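Serport simulation data group: minutes, Tuesday, 14:00

Present: Catriona Guthrie (chair), Eifion Gronow, Solomiia Horobets, Marichka Maksymiv (notes)
Apologies: Stefaniia Kuzmenko

1. Episode count
The kitchen set stands at 3968 accepted episodes. Target for the Helovell release is unchanged. Eifion reported 24 episodes rejected at the last check, all for missing joint readings on the right hand.

2. Cup and drawer task
The granite worktop layout stays in use. Left hand holds the green cup, drawer open, toaster left on the worktop as clutter. Agreed that the cup's starting position should vary more between episodes — the present spread is too narrow for training.

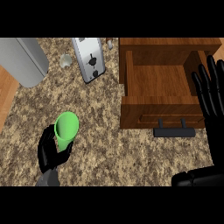 Solomiia asked whether episodes where the operator regrasps should be kept, as the Derkach model had copied the hesitation when trained on them. Agreed to keep them under a separate label and train once with and once without.

3. Storage
Old runs to be moved to the Pirkstead server in batches of 2000. Eifion to check that file hashes match before anything is deleted.

4. Actions
Solomiia — label for regrasps.
Eifion — wider cup placement, 7 new seeds.
Marichka — send notes to Stefaniia.

Meeting closed 14:50.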